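Dish rack

A dish rack (also dish drainer, plate rack or draining rack) is an open frame in which washed plates, cups and other tableware are placed so that the water can run off them. It is used in homes, canteens and small cafés, usually beside the sink, and in many kitchens it also serves as a place where the everyday plates are kept until the next meal.

Construction

Most modern racks are made from metal wire which is bent and welded into a basket. Wooden and plastic racks are also common. The outer frame gives the rack its shape and normally has rounded corners, so that it does not scratch the hand or the wall. Inside the basket are the tines, which are upright wires set in a row. A plate is put between two tines and stands on its edge, leaning a little to one side. The distance between tines decides what the rack can hold: a narrow spacing is good for flat plates, while soup plates and bowls need a wider one. 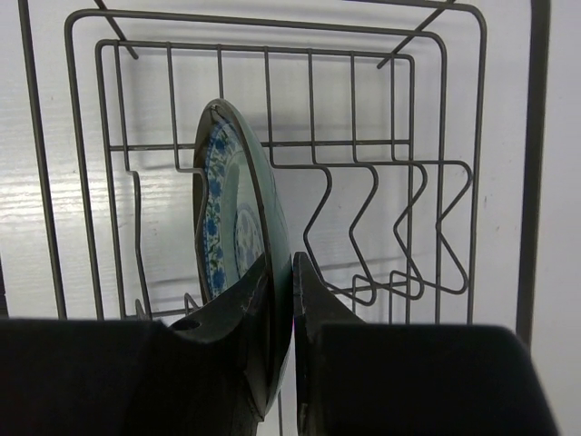

Wire racks are sold plain, chromed or with a coating. The coating protects the metal and makes less noise when a plate touches it, but it may crack at the ends of the wires, and rust then begins there. Many racks stand on a tray which collects the water. A tray without a spout has to be emptied by hand.

Loading

Plates are normally loaded from one end of the row to the other, all facing the same way. Large plates are placed first and small ones after them, as a small plate behind a large one receives little air. It is usual to leave one free space between deep plates. Decorated plates should not rest face to face, especially older ones on which the pattern was painted over the glaze. 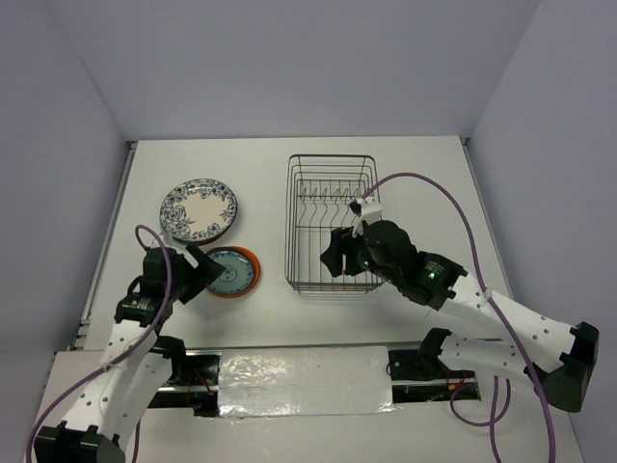 Patterned plates of two sizes beside an empty wire dish rack.

The rack should not be loaded only on one side. A light basket with 4 heavy plates at one end can tip when it is lifted.

Drying in a rack and drying with a cloth

In a rack the plates dry by themselves, and the time depends on the spacing and on the air in the room. A cloth is faster, but a damp cloth used for many plates can carry dirt from one to another. In some households both methods are used: the plates are left in the rack and only the glasses are wiped.

Regional forms

In Latvia the rack is often built into the wall cupboard above the sink, with an open bottom. The furniture maker Uldis Juška produced such cupboards under the name Pētersons, in a series of 500 pieces. The later Clurow model had two levels and 31 tines, and it could be taken out for cleaning.

Care

The rack itself should be washed regularly with warm water and a soft brush. White marks from hard water are removed with diluted vinegar, after which the rack is rinsed and dried.

See also

Draining board
Plate stand
Tableware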